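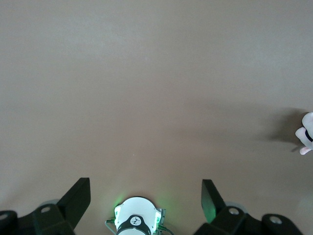

Jokmont Adds Fume Extraction Arm and Wheeled Base Unit to Vadix Line for Small Welding Shops

Sarkuvetti-built units go on sale through dealers in November

Jokmont today announced two additions to its Vadix line of welding shop equipment: a source-capture fume extraction arm for fixed benches, and a wheeled base unit that carries the same arm from one work area to another. Both products are meant for small fabrication shops, repair garages, farm shops and school welding rooms where a full ducted system is too costly or where the building does not allow one.

The new units will be sold as the Vadix Bench Arm and the Vadix Cart. They will ship to dealers in November. Existing Vadix bench owners can fit the Bench Arm to the rear rail of their bench with the bracket supplied in the box.

Why source capture

Welding fume is easiest to control close to where it is made. Once it has risen past the welder's face and spread into the room, a general exhaust fan has to move a large amount of air to bring the level down, and in cold weather that means paying to heat the air that replaces it. An arm with a hood near the arc picks up the fume before it reaches the breathing zone and needs much less airflow to do it.

Many small shops already know this but have gone without an arm. Dealers who carry Vadix benches told Jokmont that customers gave the same few objections. The arms on the market were too long for a one-person bay. They drooped after a year of use. The filters were sold only in sets, and changing them took tools and most of a lunch break. The new products were designed with those complaints in hand.

The Bench Arm

The Vadix Bench Arm has two sections joined by an outside elbow. The joints and springs are on the outside of the tube, so the air path is clear and the tension can be adjusted with a hex key without taking the arm apart. The welder moves the hood by a ring handle that runs all the way around it and can be gripped from any side with a gloved hand.

The hood has a wide flange, which helps it draw from in front and less from behind. A wire spark screen sits inside the throat of the hood and lifts out for cleaning. A damper in the hood closes the arm off when it is not in use, which is useful in shops that run more than one arm from a single fan.

Airflow through the arm with a clean filter is 955 cubic meters per hour. Jokmont measures this figure at the hood with the arm in a normal working position, bent at the elbow. Figures taken at the fan with no arm attached are higher and do not tell a buyer much about what happens at the weld.

The Cart

The Vadix Cart is a self-contained unit with its own fan, filter housing and arm. It plugs into a standard shop outlet and returns filtered air to the room. It has fixed wheels at the back and locking casters at the front. The filter door is on the front, so the Cart can be parked with its back against a wall and still be serviced.

Air entering the Cart passes through a metal baffle that slows it down and lets the heavier particles and sparks drop into a tray. It then goes through a washable pre-filter and a main cartridge. Each filter can be bought on its own. The main cartridge comes out with a quarter turn and a straight pull, and goes into the bag that the replacement came in. No tools are needed.

A gauge on the top panel shows the pressure across the main cartridge. When the needle reaches the marked band, the cartridge is due to be changed. There is also an 11-foot power cord with a wrap on the side of the cabinet, and a hook for the work clamp.

The Cart is intended for mild steel work. Shops that weld stainless steel, galvanized material or coated parts should speak with a dealer before buying, as these jobs may call for a different cartridge or for exhausting the air outdoors. Neither product replaces a respirator where one is required, and neither should be used to collect grinding dust from aluminum.

Field testing

Before setting the final design, Jokmont placed early versions of both products with Gallagher, a job shop that repairs trailers, gates and loading equipment. The shop used the Bench Arm at its small-parts station and moved the Cart between the two bays where larger work is done.

Several changes came out of that period. The first version of the hood handle was a single bar on one side, and welders at the shop kept reaching for the hot edge of the hood when they were on the other side of the work. It was replaced by the ring. The casters on the first Cart were too small and stopped dead at the expansion joints in the floor. The production Cart has larger ones. The on/off switch was moved from the back panel to the top, next to the gauge.

The shop also asked for a light in the hood. Jokmont looked at this and decided to leave it out of the standard product. A hood light is in development as an add-on and will fit arms already sold. Pricing for the light has not been set.

Manufacturing

Both products are assembled at the Sarkuvetti plant, where the Vadix benches and clamping fixtures are already made. The tube sections and hoods are formed and powder coated at the same site. Fans and cartridges are bought in and checked at the plant before assembly. Every Cart is run before packing, and the starting gauge reading is written on a card inside the filter door so the owner has something to compare against later.

Setup and upkeep

The Bench Arm ships in one box with the bracket, hose, clamps and hex key. Two people are recommended for mounting it. The fan is sold separately and can be mounted on a wall or under the bench. The Cart ships on a pallet with the arm folded and needs only to be unpacked, have its arm bolted to the top plate, and be plugged in.

Jokmont recommends the following care for both products:

Empty the spark tray on the Cart at the end of each working day, once the contents are cold.

Lift out the hood screen weekly and brush it clean.

Wash the pre-filter when it looks loaded, and let it dry fully before putting it back.

Check the tension at the elbow if the hood will not stay where it is placed.

Printed instructions come with both units. Dealers will also have a large-type sheet with the filter change steps that can be hung on the wall, which school shops had asked for.

Warranty and availability

The arm, hood and cabinet are covered for 2 years against defects in materials and workmanship. The fan motor carries its maker's warranty, and claims on it can be made through the dealer. Filters, hose and spark screens are wear items and are not covered.

The Vadix Bench Arm and Vadix Cart can be ordered now from Vadix dealers for delivery starting in November. Replacement filters and screens will be stocked from the same date. Schools and training centers can ask their dealer for the education price list.

About Jokmont

Jokmont makes benches, clamping fixtures and shop equipment for welding and light fabrication under the Vadix name. Its products are sold through independent welding supply dealers.

Press and dealer inquiries: contact the Jokmont sales office.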